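Teaching the arm by remote: tips from the Otdale workshop page

I don't believe the Neltis people when they say anyone can show a robot a chore in an afternoon. Hường Võ and I gave it a fair try in July and kept 134 tries out of 186. What helped:

Practice in the simulator first. Dropping a banana there costs nothing.

Spread things out. A crowded board makes for clumsy steering – and clumsy steering is what the arm learns.

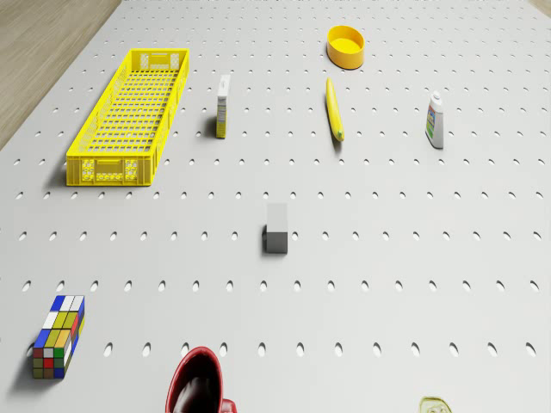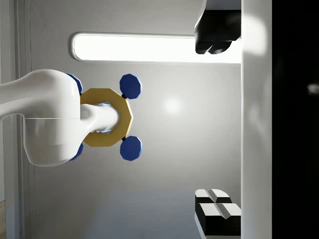 Simulator views: the board with crate and bowl (first), open gripper fingers (second).

Go slow near rims and handles. Stop after 8 tries and rest your hands.

Throw out any try you wouldn't want copied. Will it ever put away my groceries? I doubt it – ask me again when it manages 3 in a row.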